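We use cookies to remember your preferences and to see which articles get read. By continuing to browse you accept our cookie policy. Accept | Manage settings

In praise of the secondhand bedroom

I bought my first piece of used furniture at nineteen, a nightstand with a drawer that only opened if you lifted it and pulled to the left. I still have it. I have moved it through five apartments and one house, and I love it more than anything I ever bought new, including my car. So take what follows as the opinion of someone who is far gone on this subject.

I think every bedroom should have at least one thing in it that is older than the person sleeping there. Bedrooms are where we are laziest about furniture. People will spend a whole winter picking a couch, because guests sit on it, and then order the entire bedroom in one evening from one page, bed and dresser and two matching tables, all the same gray. It arrives in flat boxes. It looks fine! But you wake up in that room every day of your life, and fine seems like a low bar.

My town is lucky. We have Arancibia, a long, badly lit store out past the feed mill where estate furniture gets stacked three high, and we have the Erley Street sale every July, where people drag things onto their lawns at six in the morning and are already bargaining by ten past. I go to both as often as my back allows. Last summer I found a pine blanket chest for 13 dollars with somebody's school ribbons still lying in the bottom. I asked the seller if she wanted them and she said oh Lord, no, those were her brother's, he can come get them himself.

Tadeo Valdebenito, who ran the repair bench at Arancibia for years, taught me to look at the back of a thing first. The front is what the maker wanted you to see. The back has the old screws, the pencil marks, the strip of different wood where someone patched it in a hurry. He also taught me to pull every drawer all the way out and turn it over, which I now do in other people's houses, and I have been asked to stop.

What I really want to defend, though, is the fancy stuff. Plain old furniture has plenty of friends. Everybody likes a simple farm table. But curls and roses and carved leaves have had a rough few decades, and you can see it in the prices. At one sale I watched a plain little bench go for 284 dollars while a carved dresser with four times the work in it sat there until the truck was being loaded. People walk up, smile, say "my grandmother had one of those," and walk away. Well, your grandmother had good taste!

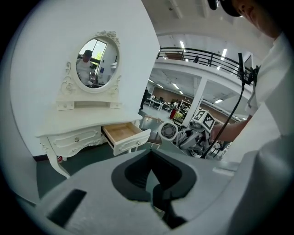
I understand the worry. Fancy things can feel like a costume, and it is easy to picture a whole room of them closing in on you. The trick is to have one. One piece with some swagger, and then let everything near it be quiet – a plain bed, a cotton quilt, a lamp you don't think about. I have seen this work in a rented studio with beige carpet. It gives your eye somewhere to land when you are lying there at seven in the morning trying to talk yourself into getting up.

And paint, since I know somebody will write in. Some people believe painting old wood is a crime. Patricio Gaete, a fellow regular at the Erley Street sale, once refused to speak to me for most of a morning over a green bookcase. I agree with him about really fine wood, walnut especially. But an awful lot of old furniture was made to be painted in the first place, or was made of three kinds of lumber that were never meant to be seen together, and a good coat of paint has saved more of it from the dump than purists ever have. Test for lead before you sand anything. After that, be brave.

The money side is almost silly. When my niece set up her first place she priced a new bedroom set from Morkau at 2756 dollars, delivery extra. We spent three weekends poking around instead and furnished the whole room for 1071, and that includes a good new mattress, which is the one thing I will never tell anyone to buy used. She has a wardrobe you could hide a pony in. The door sticks when it rains. She calls to tell me when it sticks, and I am always happy to hear it.

It does take time, and I know not everybody has three weekends or a friend with a truck. If you have one free morning, start small: a mirror, a stool, a little table for your water glass. Bring a tape measure and an old blanket for the back seat. Measure your stairs before you leave home, especially the turn at the top. I have a very handsome headboard living in my garage for exactly that reason, and if anyone reading this has a wide staircase, it's yours for the price of coming to get it.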